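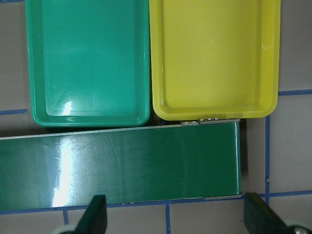
**Marta Zhuravel**

Abro hilo sobre las pinzas que estoy comparando este mes. Escribo despacio en español, así que perdonen los errores.

**1/** Tengo dos modelos: la Storken y la Flader. Las dos abren más o menos igual, pero los dedos son muy distintos cuando el objeto tiene la superficie lisa.

**2/** La caja verde de metal es mi objeto difícil. La tapa brilla mucho y el reflejo me molesta en la cámara de muñeca — bajé la exposición y mejoró un poco, no todo.

**3/** Con la Storken hice unas 800 tomas. Con la Flader voy más atrás todavía. No quiero publicar porcentajes hasta tener las dos series iguales.

**4/** La cinta azul en la mesa me sirve para repetir las posiciones. Es un método muy simple, pero después de cinco días lo prefiero al marcador impreso.

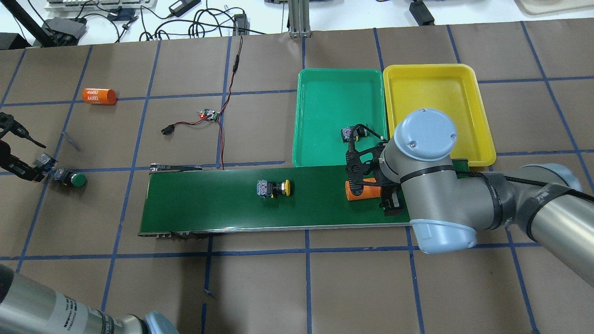 *Pulsadores, pilas cilíndricas y la cinta transportadora verde.*

**5/** Las pilas son lo más incómodo. Si el dedo llega un poco alto, la pila gira y se va. Con cuatro milímetros menos de altura la Flader ya la toma bien.

**6/** El controlador es el Rampersad en los dos casos. Cambié solo la fuerza de cierre, para que la comparación sea justa.

**7/** Me preguntaron por los pulsadores: los agarro por la cabeza redonda. Por el lado del bloque transparente todavía no me atrevo — los bornes me parecen frágiles.

**8/** En junio llevo los resultados a Merndale. Si alguien usó la Flader con piezas más pesadas, me interesa leer su experiencia.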